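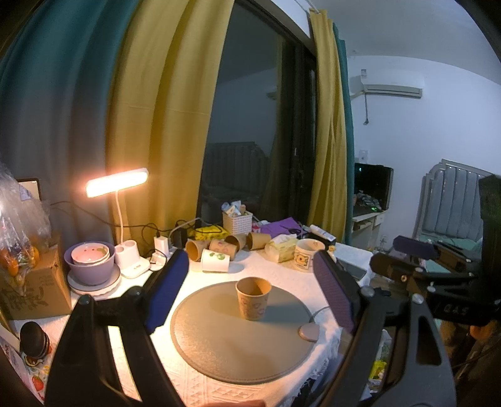
## Agreeing on what "done" means: an interview with Dzintra Navickas

Dzintra Navickas has spent most of her working life writing instructions for other people to follow. She began in food safety, moved to laboratory practice, and for the past six years has looked after the handling standard at Onwood, where small teams record everyday table tasks with hand-held grippers so that robot arms can later be trained on them. The third edition of the standard came into force in July. She spoke with Isabelle Gauthier about what has changed and what the organization expects of its partner sites.

The first edition, she recalled, ran to 87 pages and was seldom opened. "It was thorough, and people were polite about it," she said. "When I visited the sites, I found that each one had written its own single sheet and taped it to a wall. Those sheets disagreed with one another. One site treated a cup as placed when it touched the mat. Another waited until the gripper had let go and moved clear."

The current edition is 20 pages long. It opens with definitions, and the definition of a finished task comes before any mention of equipment. For work with cups, an item counts as placed when it stands upright without support and both fingers of the gripper are clear of it. An item lying on its side is recorded as lying on its side, even where the operator intended otherwise.

"We had long discussions about that last part," Ms. Navickas said. "Operators take pride in their work and would like to tidy the result. The rule is that you write down what is there at the end."

### Homes as workplaces

Much of the recording now takes place in lived-in rooms, with household things left on the table. Asked whether this made a common standard harder to keep, Ms. Navickas said that it had changed the kind of rule she was willing to write.

"The early drafts asked for a bare table and a plain background. The Jekar team told us quite firmly that this was the wrong request. A person's table has a lamp on it, and chargers, and a mug, and a box of something. If every recording is made on a cleared surface, the system will only have met cleared surfaces. So we took the rule out. We now ask for a defined work area, and a mat does that job very well. What stands behind it may stay."

The standard does set limits. Cords may cross the table but must not lie across the operator's path of movement. Liquids are kept out of the work area unless they form part of the task. Letters, medication and anything bearing a household member's name are to be removed before recording begins, and this check is signed by the operator and by a second person.

Reflections have a short section of their own, which was added at the request of the Pridow site. "A dark window in the evening is a mirror," Ms. Navickas said. "You may have cleared the table properly and still be showing the whole bedroom. We ask operators to look at the glass before they start, and to draw the curtain if there is anything in it that the household would not wish to share."

The same section deals with lamps. A desk lamp may be left on, provided that it stays on for the full session and is noted in the log. Changing the light partway through requires a new log entry.

### Two hands, one rule

Where two grippers are used together, the third edition asks that the operator name a leading hand at the start of each session. Ms. Gauthier asked whether this was a matter of safety or of record-keeping.

"Both, though it began with safety," Ms. Navickas replied. "At Rajput they had a number of sessions in which the grippers knocked together. The damage was slight – a bent link, a worn pad – but it took time to repair, and the operators began to hold back. Naming a leading hand gives the other hand something to wait for."

Finger pads are inspected before each session. A pad that has lifted at the edge is replaced the same day, and joint fasteners are checked by hand for looseness. Sessions may last up to 3 hours, including breaks, and no operator may be asked to work beyond that limit.

"I have been asked to raise it," she said. "I declined. Tired people drop things, and then they hurry."

### Comments and next steps

Partner sites may propose changes at any time through their site lead. Proposals should quote the clause concerned and describe a case in which it caused difficulty. Ms. Navickas reads each one herself and replies in writing.

Her own list for the fourth edition is short. She would like clearer wording on nested items such as stacked bowls, and a better rule for soft packaging, which changes shape whenever it is handled. "We say 'returned to its original position'," she said. "With a plastic bag, I am no longer sure what that means. I would welcome suggestions."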